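우밤(Uvham) 전시관 특별전, 추가 요금 내고 볼 만한가요?

Žofie Trnka
2019년 11월 5일

다음 달에 부모님 모시고 우밤 전시관에 갈 생각입니다. 상설관 표는 이미 샀는데 특별전 '말리(Malý)'는 따로 돈을 더 내야 한다고 하네요. 홍보 문구를 보면 "압도적", "평생 잊지 못할" 같은 말만 잔뜩 있고 정작 뭐가 걸려 있는지는 잘 안 나옵니다. 작품이 554점이라는데 그 숫자도 좀 의심스럽고요. 엽서 한 장도 한 점으로 치는 건 아닌지? 어머니가 무릎이 안 좋으셔서 오래 못 걸으십니다. 다녀오신 분들 솔직한 의견 부탁드려요. 오디오 가이드도 빌릴 가치가 있는지 궁금합니다.

Aatos Heiskanen

저는 6월에 다녀왔습니다. 554점이라는 숫자는 틀린 말은 아닌데, 의심하신 대로 스케치북을 낱장으로 센 겁니다. 벽에 걸린 유화는 78점이고 나머지는 대부분 유리장 안의 종이 작업이에요. 종이 작업을 좋아하시면 괜찮습니다. 큰 그림을 기대하고 가면 첫 방에서 본 게 거의 다라고 느끼실 수도 있어요.

동선은 불친절합니다. 안내도에는 한 바퀴 도는 것처럼 그려져 있지만 3실에서 4실로 가려면 계단을 내려갔다가 다시 올라와야 합니다. 승강기는 4실 입구 반대편에 있고 표지판이 작습니다. 어머님 생각하시면 들어가자마자 직원에게 승강기 위치부터 물어보세요. 의자는 2실과 5실에만 있었습니다.

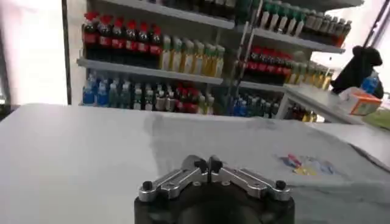 오디오 가이드는 이멜(Imel)이라는 앱을 받아서 듣는 방식인데, 저는 안 권합니다. 벽에 붙은 설명문을 성우가 그대로 읽어 줍니다. 작품 번호를 넣으면 엉뚱한 그림 설명이 나올 때도 있었고요. 이어폰도 본인 것을 가져가야 합니다. 그 돈이면 도록을 사는 쪽이 낫겠는데, 도록도 색이 좀 탁하게 인쇄됐으니 견본부터 넘겨 보고 결정하세요.

Kvido Pešek

표값이 아까웠음. 사람만 많고 어두워서 글씨도 안 보임. 상설관 2층이 훨씬 낫습니다.

Vojtěch Rusnák

윗분 말씀은 반만 맞는 것 같습니다. 어두운 건 종이가 빛에 약해서 그런 거라 전시관 탓만 하기는 어렵죠. 다만 설명문 글씨가 작은 건 저도 불만입니다. 부모님 돋보기 꼭 챙기세요.

저는 평일 오전에 갔는데 한산했고, 쉬지 않고 보니 54분 걸렸습니다. 어머님과 함께라면 넉넉히 두 배는 잡으셔야 할 겁니다. 마지막 방의 영상은 후원사인 훌레로(Hullero) 홍보가 절반이니 건너뛰어도 됩니다. 그리고 현장 창구에서 상설관 표를 보여주면 특별전 요금을 깎아 준다고 들었는데 저는 확인 못 했습니다. 홈페이지에는 그런 말이 없어서 반신반의하는 중입니다. 전화로 먼저 물어보세요.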